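Home Journal Issues Textiles and Household Section 4 Download Cite
Shares 200 Comments 2

4. Does a printed garment fold worse than a plain one?

Folding guides sold to households tend to claim that a print on the chest makes a top harder to fold neatly. The Tamden guide says so outright, and the Drilora leaflet repeats it almost word for word. Neither gives any evidence. We were doubtful from the start, and the work in this section did little to change our minds, though it did not settle the matter either.

The claim rests on a simple idea. Ink stiffens the cloth, the stiff part resists the crease, and the fold springs open. That may hold for thick, rubbery prints. It is much less clear for the thin kind found on many everyday sweatshirts, and the guides make no distinction between the two. They also ignore the collar. A placket with buttons puts several layers of cloth in one spot, and we see no reason to blame the drawing on the front before looking at the neck.
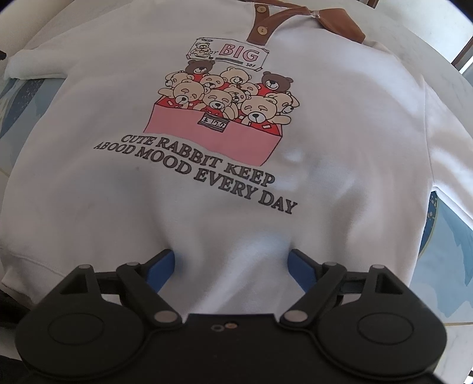 Figure 1. White long-sleeved sweatshirt laid flat, front up, with brown two-button placket and printed chest graphic (bears in a pink box).

The garment in Figure 1 is a fair test of the claim, having both features. Its graphic sits in the centre of the chest, with lettering beneath it, so a fold across the middle of the body is likely to meet the print somewhere. The cloth was slightly rumpled when laid out, and the wrinkles bend the lower lines of text. We left it that way. The Tamden guide tells readers to smooth every item by hand first, but few people with a full basket do this, and a method that works only on pressed cloth is of little use to them.

A further problem is what counts as neat. In our survey, 900 forms were sent out and 700 came back. Many who replied judged a fold by its front edge alone and paid no attention to the layers behind. By that standard nearly any bundle passes. The Bowen scale, which scores edges, height and spread separately, is stricter, but it was drawn up for towels and says nothing on sleeves. We used it for want of anything better and would not lean hard on the scores.

Plain white cloth raises its own difficulty. With no pattern to follow, the eye has only shadow to go by, and a doubled bundle can look tidy from one side while its edges are rumpled on another. Readers asked to score such a bundle from a single view are being asked to guess.

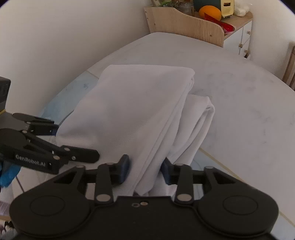 4.1 Limits

We did not weigh the prints or measure their thickness, and the stiffness argument cannot be ruled out without that. The Tekeo storage trials, often quoted in support of the guides, have the same gap. Until someone fills it, the advice to keep printed tops apart from plain ones looks like habit.

Comments (2)

Glad to see the Bowen scale questioned. I gave up on it in February after trying it on cardigans.

You blame the collar with no more proof than the guides have for blaming the print. Same fault, surely?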